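Vullis Help Board

Two hand-held grippers, one works on small boxes and the other keeps slipping. Finger choice or camera angle?

Posted by Puspita Ngui, 8 May 2023

We are comparing two finger sets on a pair of hand-held grippers before we decide which one to put on the arms. The grippers are the Mulladier bodies with the angled metal plate on top for the camera. Each one has a cable running off the bench to the controller.

The test object is a plastic compartment box with a clear lid, the kind people keep screws or beads in. The task is to push or pull it to a set position on a white board, hold it still with one gripper, and pick at the lid with the other.

Set A has a rounded tip on both fingers. Set B is flat on both. With Set B I can hold the box by its front edge, but the fingers are too thick to get under the lid. With Set A I can get at the lid, but the box slides around when I try to steady it. I ran 30 tries with each set, same table, same person. Set B held the box in place far more often. Set A opened the lid more often, when the box stayed put long enough.

I also see the recorded jaw opening jump when I push against the box. The jaw is closed at that point and I am not touching the trigger, so it should read flat.

My questions:

Is it normal to run different fingers on the left and right, or does that cause trouble later when the data goes to the arms?

Could the jump in the reading be the camera losing sight of the fingers, or is it more likely the cable?

I have firmware 334 on both controllers. Nothing else on the bench has changed since the end of April.

3 answers

Answer from Teguh Setiawan

Different fingers left and right is fine. We do it. The only rule is that the arm has to have the same fingers on the same side as the hand-held one did, and you write it down in the session notes. If you swap halfway through, start a new session. Don't try to fix it afterward by renaming files.

I would go one step further and mix the tips on one gripper. Put a rounded finger on top and a flat one below. The flat one gives you a surface to rest against the box and the rounded one can work at the lid. Our first try at this used two flat fingers with tape on them and the tape came off after a day.

For steadying, don't pinch the box at all. Close the jaw and press the body of the gripper against the front edge. You lose nothing, and the box can't rotate as easily as it does when you hold it by a corner. Push it away from you, not sideways. If the board is slick, put a thin rubber sheet under it — not under the box, or you will be testing the rubber.

On the jumping value, check the cable first. On the Mulladier bodies it leaves from the underside, and if it is pulled tight over the table edge it will tug on the connector every time you lean forward. Leave a loose loop and try again. If the jump goes away you have your answer. If it does not, cover the camera on purpose and see whether you get the same kind of jump. That takes 3 minutes and will tell you more than reading logs.

Comment from Puspita Ngui: The cable was tight on the right side. I gave it more slack and the jump is smaller but still there. Will try covering the camera tomorrow.

Comment from Teguh Setiawan: Then it may be both. Check the bolts on the plate too. If the plate moves, the camera moves with it.

Answer from Zulkifli Latuheru

Which Carkano mount do you have? The old one is bad.

Answer from Rochelle Whitlock

I mostly agree with Teguh, except on the comparison itself. You have two finger sets and two jobs (holding and opening), and you scored them together. I would score them apart. Do one set of runs where the box only has to be held, and one where the box is clamped to the table and only the lid counts. Then you will know what each finger is good at. After that, run the whole task with the mixed setup.

A few other things that caught us out:

Tinted plastic is hard on the camera. Our Santoso cameras did worse with a smoky box than with a white one, and fixed exposure helped more than extra light did.

Leave the same things in the compartments for every run. An empty box is lighter and slides sooner.

Mark the start position. We number each table and keep a printed sheet of start positions for it. Seven positions was enough for us.

Use the same hand for the same job through a whole session. People switch without noticing when they get tired.

I don't know about 334. We are still on the release before it.

Comment from Mawar Sinaga: Fixed exposure fixed it for me as well, on a different box.

Related questions

Finger pads wearing out on one side only
Santoso camera drops out when both grippers are plugged in
How long should a cable be for seated work?
Carkano mount, old and new, do the holes line up?
Arm closes later than the hand-held gripper did

Contact the board | Copyright Vullis Help Board | Back to top 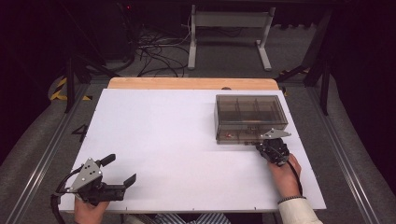 Right gripper against the front edge of the compartment box, left gripper open with the rounded finger above the flatter one.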